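Clearing a Grip Stall on the Trava Wrist

A grip stall stops the arm when jaw current stays over the limit for longer than 90 ms. In dish handling, the usual cause is a jaw closing on two nested rims at once. Resetting the fault without opening the jaws will raise it again and may chip the dish.

Before you start

Press the stop button and wait for the status light to go out. Keep hands out of the rack until it does. The wrist can drop when the brake releases, so support it from below.

Steps

1. Open the Trodance console and note the fault code. Code 74 is a grip stall. Code 40 is a lost encoder signal and is covered on the Laro cable page.

2. Switch to manual mode and open the jaws in small steps. Do not pull the dish free by hand.

3. Back the wrist away from the rack along the approach line.

4. Check both fingertips for cuts. Replace them as a pair.

5. Lower the closing force to 12 N and run one slow pick.

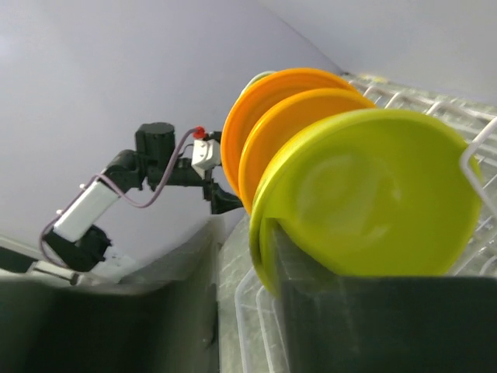
If the stall returns on the slow pick, the grasp point is too close to the neighboring rim. Move it along the rim to a spot where the dishes separate, then save the new point and repeat step 5. Restore the normal closing force only after a pick completes with no fault logged.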